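Learning to Listen at Nine: How One Father Found Help for His Son's Stammer 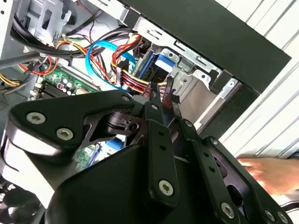 A quiet boy at the back of the class

Rhodri Gittins makes a very good pot of tea, and he will not let you start asking questions until you have a cup of it in your hand and something to eat beside it. We sat in the kitchen of his house in Trelgate for most of a morning, talking about his son Radu, who is nine and has stammered since he was a toddler.

"He was such a chatterbox," Rhodri told me, smiling into his cup. "From the minute he woke up. And then one week he started getting stuck at the beginning of words, and my wife and I looked at each other across the breakfast table and didn't say anything, the way you do."

Family and friends told them he would grow out of it, and for a while they believed that. Radu's older sister, Rinia, was the one who noticed when things changed. She came home from school one afternoon in September and told her parents that her brother had stopped putting his hand up.

"She was quite cross about it," Rhodri said. "She said he knew all the answers and he just sat there. I went upstairs and had a bit of a cry, if you want to know. I hadn't seen it. At home he still talked to us, you see, so I thought he was all right."

The family asked for a speech therapy assessment and found themselves on a long waiting list. Rhodri rang every few weeks – politely, he says, though his wife remembers it differently – and in the end they were seen after 156 days. He had kept a tally on the kitchen calendar, and he still has it in a drawer with the school photos and the takeout menus.

What the therapist asked them to do came as a surprise. Rhodri had pictured breathing exercises and lists of hard words. He was told to slow down his own speech, to wait a little before answering, and to give Radu five minutes a day when there was no phone, no television and no sister.

"I'd been finishing his sentences for years," he said. "I thought I was being kind! You see your child struggling and you want to hand him the word, like you'd hand him his coat. And she explained, very gently, that what he needed was for me to keep quiet and look interested in what he was saying."

It took the family a good while to get used to it. Rinia found the waiting hardest, being a fast talker herself, and there were some noisy dinners before they settled on taking turns. Radu still stammers, and Rhodri is careful to say so. Some weeks are smooth and some are very bumpy, especially when he is tired or excited, or when there is a birthday coming.

School has helped too. His teacher lets him choose whether to read aloud alone or along with a friend, and she had a word with the class about giving people time. Last term he gave a talk on volcanoes that was meant to last 2 minutes and went on for a great deal longer.

"He got stuck on 'lava' something terrible," Rhodri said, laughing. "And he just carried on. He'd got more to say about volcanoes and he was going to say it."

I asked what he would tell another parent who was just starting to worry. He thought about it for a while and topped up my tea.

"Ask early," he said. "Don't sit on it like we did. And talk to your child about it, use the word. We tiptoed around it for so long that he thought it was something shameful. When I finally said 'stammer' out loud to him, he said, 'I know, Dad,' as if I was a bit slow."

Radu came in from the yard as I was putting my coat on, wanting to know whether I had ever seen a real volcano. I said I hadn't. He told me about three of them, and his father leaned on the counter and waited until he was done.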